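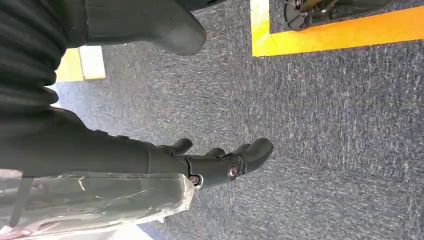 Page last changed: Saturday, 4:40 pm

4. Planning the equipment budget

4.1 What we set out to buy

When the lab moved to multi-fingered hands, the hands themselves were the easy part of the plan. We had quotes from two suppliers, Duritar and Magnusson, and both sent clear price lists. What we had underestimated was everything that sits between a hand and a working day: sleeves, covers, spare fingers, floor marking, storage, and the hours people spend fitting all of it. This section sets out how we planned for those costs, and we think other small labs will find the exercise as useful as we did!

Figure 3. Robotic arm and hand held over the carpeted work area, with clear plastic wrapping under the forearm and yellow floor tape behind.

Our first draft budget put 65 per cent of the money into arms and hands and left the rest for everything else. Sigrun Hovland went through it line by line and asked where the protective coverings were. They had been lumped under "sundries", along with cable ties and batteries. In the second draft they have their own line, and so does the floor. Marking out a carpeted area with tape (Figure 3) is cheap, but the layout has to be settled before anyone can say how many stations the room will hold, and the number of stations drives nearly every other figure in the plan.

4.2 Whole units or parts

We then compared two ways of buying. Under the first, each station gets a complete hand and a second complete hand sits on the shelf. Under the second, each station gets one hand and the lab keeps a shared stock of fingers, bolts and wrist fittings. The shared stock came out 40 per cent cheaper over the planning period. It also asks more of the staff, who need to be comfortable taking a hand off at the wrist and putting it back on in the right position. Cor Jansen ran a short training morning on exactly this, and the response was so good that we have written the training time into the plan as a cost of its own.

We were delighted to find that the coverings could be bought by the roll. Trellia quoted for shaped covers and for plain clear sheet, and the plain sheet won easily on price. Shaped covers stay in the budget for the stations that will run overnight.

4.3 Timing of purchases

The order was split in two, with 49 per cent of the total committed in September and the remainder held back until the first stations had been in use for a full term. Holding money back was Helge Eide's suggestion, and it changed the second order a great deal: fewer arms, more spare fingers, and a proper storage rack from Zimen in place of the shelving we had first chosen. We would happily plan it the same way again. The per-station costs are given in Table 2, with labour shown separately.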